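Subject: Re: Counter arm in the Jallby kitchen, and what changes for shift staff
To: kitchen-staff list

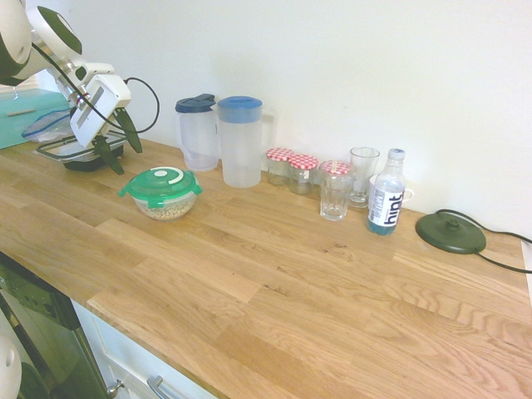 1. Purpose of this message

This message answers the questions raised on the list after the notice on the counter arm, and sets out the arrangements that will apply in the Jallby kitchen from July. It is addressed to all kitchen and serving staff, including those on loan from Kerkeo. Supervisors are asked to see that colleagues who do not read the list receive a printed copy.

The questions sent in by the Sundqvist shift are quoted in full, as several people have asked the same things in person.

> The Sundqvist shift has read the notice and discussed it at the end of
> service. We are not against the arm. We would like clear answers on
> the following before July.
>
> First, the notice says the arm will "take over put-away at the back
> counter." Put-away is the part of the day when people who have been on
> their feet since opening can slow down a little. If it goes, what are
> those people given in its place?
>
> Second, who is responsible when something is put in the wrong place or
> broken? In the past the person on put-away signed the sheet. We do not
> want to sign for work we did not do.
>
> Third, the notice mentions retraining but does not say whether it is
> paid, or whether it takes place inside working hours.
>
> Fourth, some of us bring our own containers and bottles and keep them
> on that counter. Are we expected to stop?
>
> Sent on behalf of the shift.

2. Put-away and the working day

The wording of the notice was too broad, and it is withdrawn. The arm will handle containers, jars, pitchers and drinkware at the back counter only. Dry store, cold store and the serving line remain with staff.

Management accepts that put-away has served as lighter work at the end of a long shift. It was never written down as such, and for that reason it was left out of the planning. The revised schedule now contains a period of light duty of the same length. It may be used for labeling, stock sheets or preparing orders, all of which can be done seated. Supervisors may not fill this period with cleaning or lifting.

No position will be removed as a result of the change. The 65 people now on the kitchen roster will keep their contracted hours. Anyone who is offered a different pattern of shifts may decline it and stay on the present one.

3. Responsibility and the sign-off sheet

The put-away sheet will be split into two parts. Staff sign for the items they have placed themselves. Items placed by the arm are entered in its own log, and the duty supervisor signs for that log at closing. Breakage by the arm will be charged to the equipment budget and will not appear on any shift record.

Any member of staff may stop the arm at any time. A person who stops it does not have to justify the decision, and the time lost will not be counted against the shift. Please write a short note in the log so that the cause can be looked into. After a stop, the arm is to be restarted only by someone who has completed the training.

4. Training

Training is paid and takes place inside working hours. It consists of 2 sessions, both held in the Jallby kitchen, with cover brought in from Kerkeo. The supplier, Givow, will lead the first session. The second will be led by our own supervisors and will deal with daily routines — opening checks, stopping and restarting, and what to do when a lid has not been closed properly.

Attendance is required for supervisors and open to everyone else. Staff who prefer not to work with the arm need not attend and will be placed on other stations.

5. Personal items

Staff may continue to bring their own food and drink. Personal containers and bottles should be kept on the shelf by the staff door once the arm is in daily use, as it has no means of telling private property from kitchen stock. Until July the counter may be used as before.

6. Results of the first count

Several members asked for the figures from the trial. Of 300 items recorded at the back counter, 257 were placed without help from a person. The others were finished by hand. Most of the log notes concern bags left beside a container and lids that were hard to grip. Management does not regard this as a reason to hurry staff or to change how they pack food. The remaining work is for Givow to carry out, and a new count will be made before the arm is used during evening service.

It should be said plainly that finishing an item by hand is also work. Where a member of staff is regularly called away to do this, the supervisor is to enter it as a separate task, with time allowed for it.

7. Further questions

A meeting for all shifts will be held in the dining room before the new schedule is posted. Those who cannot attend may reply to the list or write to me directly, and replies sent to me alone will be treated as confidential. The draft schedule will be available from the supervisors' office, and comments may be written on the copy itself.

I thank the Sundqvist shift for putting its questions in writing.

Helge Granström
Kitchen operations, Jallby
Saturday, March 31, 2018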